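Posted in: Stories > Short Fiction

The Last Boat from Zatham

The letter from the company came on a Wednesday and said the crossing would close at the end of August. I read it standing up in the ticket office, then pinned it on the board next to the tide table. My sister came in with the float from the bank and read it over my shoulder.

"They've spelled Zatham wrong," she said.

They had. It had two Ts in it. She took a biro and crossed one out, and we opened the hatch for the half past nine.

The boat was called the Espiritu. She had been bought second-hand by my father's employer before I was born and had kept her name, though people in the village called her the Spirit, or just the boat. She took 16 cars if none of them was a van. On the far side was the road to the hospital, the cattle market and the bigger of the two supermarkets. Without her you drove up to the bridge and back down again, and if there were caravans on the road you could lose a morning to it.

My father had been her engineer. He retired when his knees went, and after that he sat on the bench at the top of the slip most days and listened to her. He could tell from the sound whether the new man was looking after her. He didn't think much of the new man, who had been there 14 years.

I had not told him about the letter. My sister said I should do it, being the elder, and I said she should, as she was the one he listened to. We left it for a week. By then he had heard it in the post office.

"So that's that," he said when I brought his tea out. He had his cap pulled down against the sun. "When did you know?"

"Last Wednesday."

He drank some of the tea. The boat was halfway over, going a bit sideways as she always did on the ebb.

"She wants her filters doing," he said.

There was a meeting in the school. Grestimel, the firm that ran the crossing, sent a young man in a pale suit with a folder, and he read out the number of foot passengers for February, 277, as if we had done it on purpose. Somebody at the back asked him what the weather had been like in February. He looked in the folder. A farmer from the top road wanted to know who was going to pay his diesel to the market and was told that this fell outside the scope. It went on until the school needed the hall for badminton.

My father did not go. He stayed at home and took the back off the Hivix, an old radio that had stopped picking up the shipping forecast, and when we got in he had the parts laid out on a newspaper and the cat shut in the kitchen.

"Well?" he said.

"They're closing it," my sister said.

"I could have told you that without the walk." 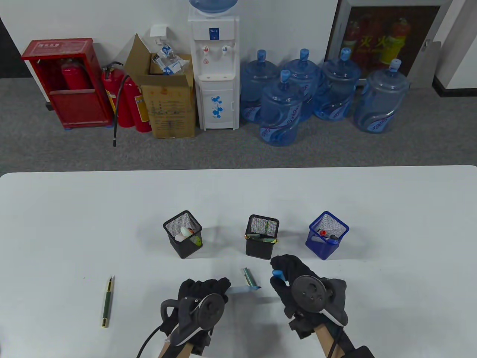
"What happens to the boat when they stop?"

"She's sold, and the new owners tow her round the coast."

That was how I heard it, my father asking and my sister answering, while I hung up the coats. She had got it out of the young man by the car park. He had seemed glad to be asked something he knew. A yard in the south had made an offer, and they would either run her somewhere warmer or cut her up. He hadn't been told which.

My father put a screw into a saucer. He asked what day, and she said the day after the last crossing, on the morning tide. He nodded and went back to the radio.

The summer was a good one, which made it worse. We had queues up past the chapel. People who had not been over in years came to do it once more and took photographs of their children holding the rail, and told me at the hatch what a shame it was. I gave them their tickets. My sister said that if each of them had come over once in February we'd have been all right. I don't think that's true, but I let her say it.

I had been offered a job at the garden centre and she had been offered nothing, and we didn't talk about that much. She had started going for long walks after work. One evening I found a prospectus on the draining board, for a college a long way inland, with the corner of a page turned down. I dried the plates and put it back where it had been.

On the last day the band came, or most of it. The cornet was on holiday. There was bunting on the slip and the new man had painted the ramp, so that everyone who drove on took some of it home on their tyres. I sold tickets until the roll ran out and then I let people on without.

My father said he wasn't going. He said it at breakfast and again at dinner. At 2 o'clock he came down the slip in his good jacket with his stick in one hand and a carrier bag in the other, and walked on with the foot passengers. He didn't stop at the rail. He went to the low door by the funnel, knocked on it with the stick and waited. After a while the new man opened it. I saw them look at each other, then the new man stood to one side and my father went down the ladder backwards, a rung at a time.

He stayed below for every crossing that afternoon. Each time the boat came in I looked for him among the people getting off, and each time the ramp went up again without him. My sister took him down a sandwich.

"What are they doing?" I asked her.

"The filters," she said.

They finished after seven. The band had gone home by then and the bunting had come down at one end. He came up the slip very slowly, with oil on his cuffs and on his good jacket, and sat on the bench to get his breath. The carrier bag was empty.

"He's not bad," he said, meaning the new man. "He's heavy-handed. But he's kept the log up – I'll give him that."

In the morning the tug was there before it was light. I heard my father on the stairs and got up and found him at the back door, trying to get his boots on without sitting down. I did the laces for him. My sister was already outside with the torch.

We stood at the top of the slip. The tug's crew were talking to each other and laughing about something, and one of them threw a line across and missed, and coiled it and threw it again. They had not started her engine. They didn't need to, with the tow. She went out past the marker and turned with the tide, a bit sideways, and it was so quiet that I could hear the water on the stones.

My father kept his head on one side for some time.

"Did you get that radio working?" my sister asked him.

"I'm waiting on a part," he said.

She switched off the torch. Then she took his arm on the stick side, and I took the other, and she told us both about the college on the way up the hill.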